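Is a 200-game bench player worth a max deal because of one hot December?

We use cookies to keep you signed in and to measure traffic. Accept / Manage settings 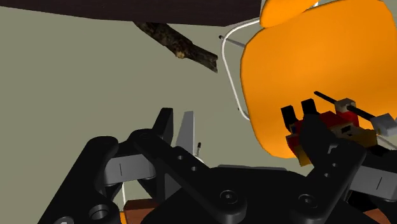

Hanrahan's extension

Posted in Basketball by Sirkka Lahtinen, December

Every caller on the Tollivska postgame show wants Hanrahan locked up before the deadline. He has played 200 games in this league and came off the bench in most of them. Then he shoots 59 percent for a month and suddenly he's the missing piece. I have been watching Ostance basketball long enough to remember the last three missing pieces, and two of them were out of the league before their contracts were.

Is there any real reason to think this is who he is now? Please don't just send me highlights. I have seen the highlights.

Sernurico

Short version, no. Look at who they played. Most of that stretch was against teams sitting their starters or playing the second night of a back-to-back. He got open corner looks that a playoff defense takes away in the first quarter.

His free throws are what bother me. If a guy has really fixed his shot, it usually shows up at the line too, and his number there hasn't moved in two years. I'd offer him the mid-level and let somebody else overpay. The front office won't do that – they have season tickets to sell.

bleacherdad98

pay the man. you people complained when we let Varga walk and you'll complain when this one walks too

backcourt_ledger

I'm a little less gloomy than Sernurico, but not by much. He has 2,000 minutes as a starter if you go back through his whole career, and over those minutes he's a decent third option who defends his position. That has some value. It doesn't have max value.

The part I'd want answered is the knee. The team called it "maintenance" last spring and he missed a lot of practices for something so minor. Until somebody outside the building has looked at it, I'd want the last year non-guaranteed – and if his agent laughs at that, you've learned something.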